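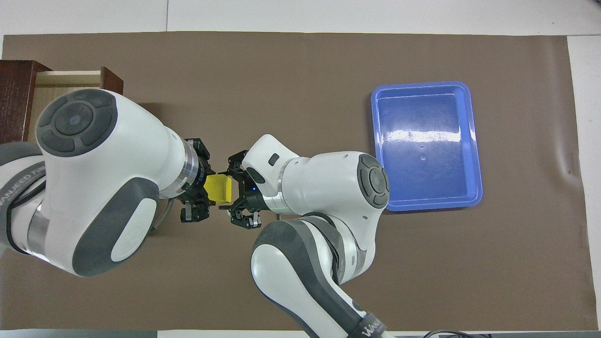 Unnur Hafþórsson wrote back on my first draft that a drawer is a promise to remember something, and that most of us are rotten at keeping it, so why was I giving the drawer equal billing with the tray? I've kept the remark in because it bothered me through the whole of this part of the study, and because I started out thinking much the same.

3.2 Drawers, trays and the small thing left over

My question in this section is a plain one. You've got a small thing in your hand, a toy block say, and there's an open tray within reach and a little drawer a bit further off. Where does it go, and does it matter later on? I had always been a tray person myself (my own desk is proof enough), and I'll admit I expected the tray to win easily.

We asked 43 households in Grekstead to keep a tidying diary through August. Each home chose one table and noted every time a small thing was put away from it, which gave us 488 entries once Mei-kuen Tsao and I had gone through the lot and thrown out the ones we couldn't read. People wrote far more than we'd asked for, bless them! One diary has a whole page on elastic bands.

The tray did win, at first. In the early entries almost everything loose went into it: blocks, pegs, pen lids, the spare key to something. It's open, it's right there, and you don't have to pull anything. But by the second half of the month the same diaries were full of grumbling about it. The tray had filled up, things were being lifted out to get at other things, and in several homes it had simply turned into a smaller version of the messy table. Drawers went the other way – slow to catch on, hardly mentioned, and then quietly getting used for the odds and ends that came in sets.

An open drawer deserves its own paragraph. Eino Halonen spotted that people who left theirs pulled out while they worked treated it just like a tray and dropped things in without stopping to think. Once it was shut it stopped being an option, even for the same person on the same afternoon. I hadn't allowed for this in the diary form at all, which only had a box for "drawer", and we had to go back through the notes people had scribbled in the margins. I'd do that differently next time.

Then there's what goes underneath. A fair few homes laid something over the table before starting, a cloth or a mat or a length of brown paper, and cleared only what sat on it. I rather fell for the paper. It gives you an edge to work up to, small things show up nicely against a plain colour, and when you've had enough you can stop at the edge of the sheet. It does wrinkle, mind, and the corners like to curl up.
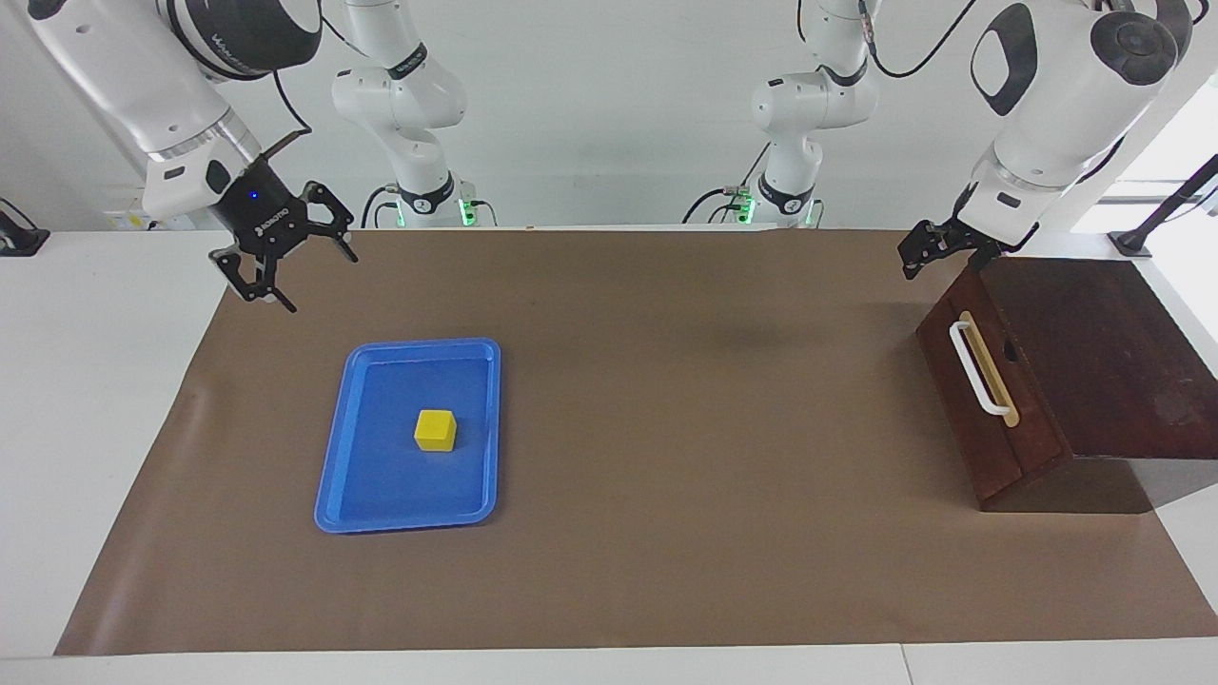
Figure 2. Brown kraft paper laid over a white table, with a strip of the tabletop left showing along the sides and front.

The homes that used a covering also wrote shorter entries, and I can't tell you whether that means they had less to tidy or were just less chatty. I-hsuan Fang thinks the second. I come back to the covered tables in Section 4, along with the two diaries that gave up on the tray altogether and went over to jam jars.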